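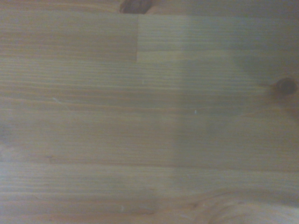 Old laptops get a second go in Plandmont, and a pine table to sit at

By Junpei Ikeda
2020-09-02
37 shares | 14 comments

PLANDMONT – The small laptops are out of the boxes. First loans went out this week from the Drovorby workroom on the old mill road, where used machines donated over the summer are being wiped, checked and handed to households that need one for school.

Pickup is by appointment. Bring a photo ID and something with your address on it, a utility bill will do. One laptop per household to start with, a second if there's stock left by the end of the month.

Drovorby put out the call for donations in early August, and most of what came in was small stuff. Netbooks, mainly. The kind people bought for a trip years ago and then left in a drawer with the charger wrapped around them. Some came with the original receipt. Plenty came with no charger at all, and that has been the real headache – the workroom has spent more on power bricks than on anything else.

Total spent so far is around $2,000, from the door collection and a grant from the town. Chargers, replacement batteries, a few hard drives, screws. Lots of screws.

Every machine gets the same going over. Lid opened and closed to feel the hinge. Keyboard checked key by key in a blank text file. Battery run down and charged back up. Then the drive is wiped and a light operating system goes on, picked to run on machines this small. It won't play big games. It will do email, homework and video calls if you keep the other tabs closed.

Hinges are what fails most on these. People pick them up by the screen. A loose one can be tightened in a few minutes if the plastic around it is sound, but if the plastic is cracked then the laptop goes in the parts bin. Its keyboard or memory might save the next one.

Stickers stay on. That question came up more than you would think, and the answer is that scraping them off leaves a mess and takes time away from the actual repairs. So if your loaner has a couple of little stickers by the keyboard, like the small black one that was open on the table, they are just part of the deal.

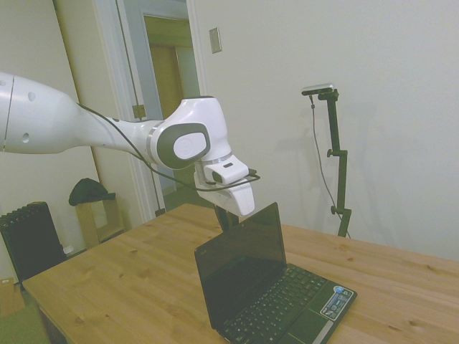

The table

The other new thing is what the laptops sit on. The workroom had been getting by with folding tables that bounced when you typed, no good for testing a keyboard and worse for small screws. Those are gone. In their place is the Inga, a pale pine work table from Stoltwood, delivered flat in late August and put together in an evening.

It's a plain thing. Light wood, knots left in, grain running the long way. The top was finished at the shop so there was no waiting around for oil to dry. Stoltwood took 14 percent off the price and threw in the delivery, with the workroom paying the rest out of a separate furniture fund, so none of the laptop money went to it.

Pine dents. Everyone involved knows that, and there was some back and forth about getting something harder, or sticking a rubber mat over the whole top. In the end they decided to leave it bare for now. Pale wood makes a dropped screw easy to spot, and you can slide a laptop round to get at the ports without it grabbing. The house rules are short: no drinks on the table, no soldering on the table, tools go back on the wall at closing.

A second Inga was talked about for the back of the room. No order yet. Depends on how the fall collection goes.

How to donate

Laptops in any condition, as long as the screen isn't smashed. Please include the charger, even if you think its dead. Take your own files off first if you can. If you can't, say so when you drop it off and the drive will be wiped the same day.

Do not leave machines outside the door. Two got rained on in August.

Not wanted at the moment: printers, tube monitors, desktop towers, phones. The county drop-off takes those.

Loans run for 3 months and can be renewed once by phone. There's no deposit. If something breaks bring it back and it will get looked at, no charge, and nobody is going to lecture you about crumbs. Close the lid with a hand in the middle of the top edge, not by one corner. It goes easier on the hinges, and on machines this age that matters more than anything else you can do for them.

Waiting list is open now. Families with school age kids go first, then anyone job hunting, then everybody else. You can sign up at the workroom or over the phone, and you don't need to live inside the town line as long as you're in the school district.
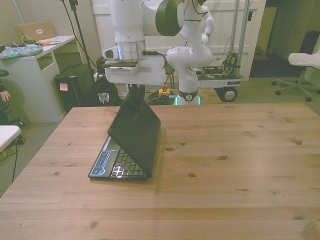 One reader wrote in to ask whether machines this small are any use to a high schooler, saying her son gave up on his after a week of trying to write essays on the tiny keys. Fair point. The workroom has a handful of full size USB keyboards that can go out with a loan, so ask when you book. Bigger laptops do come in, but slowly, and there is already a line for them.

Another wanted to know if the Inga comes in a lower height for kids. Stoltwood didn't have an answer by the time this went up. Will update if they get back to us.

Next drop-off hours will be posted on the workroom door and on the town notice page. Evening hours are being looked at for October.

14 comments – Share this story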